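Flirnus (workshop robot)

From Plornedville Makers' Encyclopedia
Shares: 48 | Comments: 30

Flirnus is a bin-picking robot built in a shared workshop in Plornedville by Gerrit Smits and Ruby-Lee Hinds. It is best known locally for its bench work: a secondhand arm, a metal bin clamped in place, and a pile of bars that the arm has to sort out by itself. Few home builds try something this stubborn, and fewer still have been written up so generously!

Development

Smits began the project in September, after a talk by Gangadharan Suvarna on grasping objects that lie at odd angles. The first gripper, named Taltis, was too wide to reach into corners. Hinds redrew it as a slim assembly that could work close to a sloping wall, and that change made the rest of the build possible.

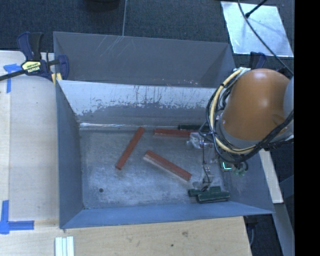
The control software logs every attempt, good or bad. By the end of the first winter the log held 1,312 picks, and Hinds still reads through the failures on Sunday mornings. Bars lying against a wall remain the hardest case, and a wonderfully rich one, with roughly 200 entries of their own.

Influence

Rangi Tawhiri built a smaller version, Ormsby, in his garage using the same notes. It runs more slowly but shares the gripper design.

See also: Bin picking; Shared workshops

This site uses cookies. Accept | Settings

Contact | Copyright Plornedville Makers' Encyclopedia | Back to top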